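Goltura Picture House
Pre-season house inspection, June
Walked by: Lionel Ackroyd, with Busisiwe Sithole for the booth
Seats: 84 in the stalls, balcony still shut

FOYER AND ENTRANCE

Front doors open fully and stay open – Pass. The left one needs a shove. I was told it was fixed last season and I would like to see the invoice.

Ramp and handrail – Pass.

Popcorn machine, plug and cable – Pass. Clean, too.

Poster cases locked – Fail. Two keys, neither fits.

AUDITORIUM

Aisle lights, both sides – Fail. 4 out on the left. The log says all were working on the last walk. Either they went together or the last walk was done from the foyer.

Seats fixed to floor – Pass with comment. Row F moves when you sit down hard. Gun-woo Ra says it has always done that. That does not make it a pass in my book, but the bolts are tight.

Exit signs lit with house lights down – Pass. The one by the screen throws green on the bottom corner of the picture. Leave it alone, whatever the silent film people ask for.

Exit route behind the screen clear – Fail. Folding chairs again. Move them before the first double bill.

Curtain track – Not tested. Motor disconnected. The fire treatment certificate for the cloth could not be found, so I have marked that separately as a Fail.

PROJECTION BOOTH

Extractor fan – Pass. Brivex unit, noisy. The brochure said "whisper quiet" and I have my doubts about whoever wrote it.

Lamp hours written up – Pass. Reads 2125. Busisiwe checked it against the meter and they agree.

Extinguisher in date – Pass.

Film cans off the floor – Fail. 14 stacked beside the door, on the side it opens.

Port glass – Pass. One smear, wiped.

SOUND

Levels at the back row – Pass. Myung-ja Ra sat through the same trailer twice and could hear the words both times.

Hearing loop – Fail. Works in the front half only. The sign outside promises the whole room, so change the loop or change the sign.

FOLLOW-UP

Fails to be put right before opening night. Rattana Limsakul has the list. I will walk it again at 6 pm the evening before, and I will be looking at the lights myself.
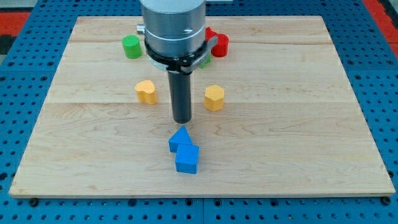
Photo: Rattana Limsakul

Checklist pages may be copied by other small cinemas. Please take our name off first.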